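February, half past ten at night, kitchen

Feet hurt. Writing this at the table because if I get into bed with the notebook I will fall asleep on it again and get ink on the pillowcase.

So. Drarnimberg. Left at 7 and it was still dark, scraped the windshield with a CD case. Fenna drove, I navigated badly, we ended up behind a sugar beet truck for the last stretch and she said nothing which is worse than if she'd said something. Jeanine was already in the lobby with her coat off like she'd been there for hours.

The whole point of going, for me, was the question Dad keeps asking on the phone. Can they do it yet. He means dishes. He means will a machine come and do his dishes and his socks before he gets too stiff to bend. I always say soon, Dad, and he says you said soon when you were in school. Fair.

And then there is the work version of the same question, which is what Grinen is paying for. 48 people on the floor there, a lot of them sorting and packing small parts into kits by hand, and Jozef Van Beek wants to know if arms can take some of it over. He doesn't want it for the whole place, he was very clear on that. The kits. People hate the kits. Riet told me once she did kits for a whole winter and dreamed about connectors.

Anyway the table. I had expected something with a fence and a big yellow beacon. It's a white table, white paper in a steel tray in the middle, parts in yellow trays on both sides, arms coming in from left and right. Looks like somebody is about to do a craft project. Boards and little solenoids on the left, wires on the right, and the thing to make is a kit in the middle tray. A child of six could do it. Which is exactly the trouble, children of six are amazing and we don't notice. 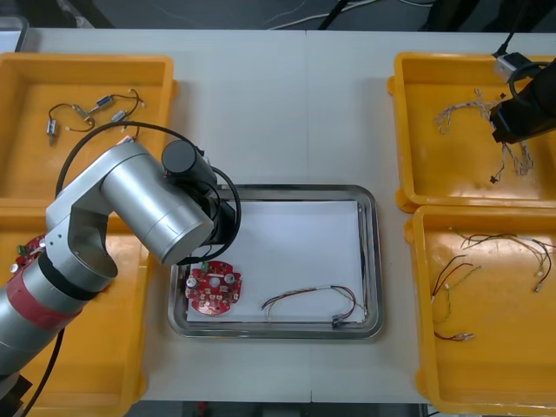
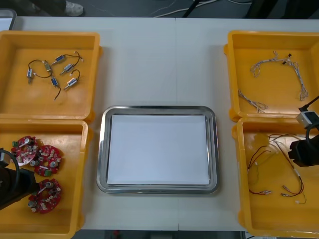 Kitting table, Drarnimberg. Yellow trays for the parts, steel tray with paper in the middle for the kit.

What I learned, in no order because I'm tired.

The boards are ok. Round, stiff, they stay where you put them. You pick one up and it is still the same shape in the air. I watched a board go over into the middle and thought well that's that then, we can all go home.

Then wires. Oh boy. A wire harness is basically wet spaghetti with a plug on it. You lift one end and the rest decides for itself. Two of them lying across each other and you pull one and you get both, or you get one and a half. A person gives it a little shake without thinking. I never once thought about that shake before today and now I've been shaking things all evening. Shook my keys. Shook the charger cable out of my bag and there it was, came loose from the earbuds, first try, no thinking.

I asked Liesbeth Verschueren (she runs the trials, very patient, has clearly been asked everything) what the hardest bit was and I figured she'd say the tangles. She said no, it's knowing you have two. Lifting one and being sure it's one. She said her own people get that wrong too after lunch.

I liked her. She doesn't sell. I asked her straight out would you put this on a night shift with the lights off and she said no, next year ask me again. Wrote that down in capitals for Jozef. He won't like it but he'll trust it more than the Funance brochure, which has a family on the front laughing at a salad while a machine puts plates away. I've read that brochure three times and still can't find the page where it says how many plates.

They had a figure on the whiteboard for a person at the same table, 120 kits in a shift. I asked what the arms do and she said it depends on the day, and then told me what it depends on, and it was a long list. Light. How the parts got dumped in. Whether somebody refilled a tray and pushed it a bit to one side. I said so basically like me, and Fenna laughed, first time since the beet truck.

Jeanine's view, over lunch (soup, too salty, good bread): it's closer for the shop than for the house. In the shop you get the same parts every day. You can decide what tray. You can say to everyone, don't drop the harnesses in from a height, lay them down. You can't say that to a kitchen. Dad's kitchen has a drawer that only opens if you lift it and a colander with three feet, used to be four. A cat. I think she's right but I didn't want to say so immediately because she gets pleased with herself.

My view, for the record, subject to change when I've slept: kits with just the stiff parts, yes, fairly soon, with someone keeping an eye. Kits with wires, not without a person doing the laying out first, and then you have to ask what you saved. Although – and I said this in the car – laying out is a nicer job than packing. You do it in one go and then you walk off. Riet would take that over the connector dreams. Need to ask her properly and not just decide for her in my diary.

Fenna thinks I'm too soft on it. She thinks you should change the harness instead, tie each one up in a little loop at the supplier so it comes as a lump, and then it's a lump, and lumps are easy. Annoyingly good. Then who ties the loop? Somebody's hands somewhere. She said that's their problem. We argued about that till the exit and missed it.

Dropped her off, then stopped at Hứa on the corner for noodles because there was nothing in the house but eggs and the bad cheese. Stood waiting and watched the woman there fold a bag shut round a hot box, one hand, talking on the phone with the other. Fold fold tuck. I must of stared, she gave me extra lime.

Called Dad when I got in. He asked. I said Dad, they can pick up a round board and put it on a peice of paper. He thought about it and said are my plates round. I said yes. He said well then. Didn't have the heart to go into forks.

He also says the boiler man came and it's the valve, and he wants me to look at the bill. Bring the folder.

To do:
write up for Jozef, two pages NOT five
ask Liesbeth what happens when a harness falls on the floor, forgot to ask, kicking myself
ask Riet about laying out
Fenna's loop idea, get a price from the harness supplier, give her the credit in writing or I'll never hear the end
Dad's boiler bill
new ice scraper

Laundry is still in the machine from this morning. Machine washed it, spun it, beeped at me, and now it's sitting there in a rope with the sleeves all through each other. Going to go pull it apart and hang it up and then bed.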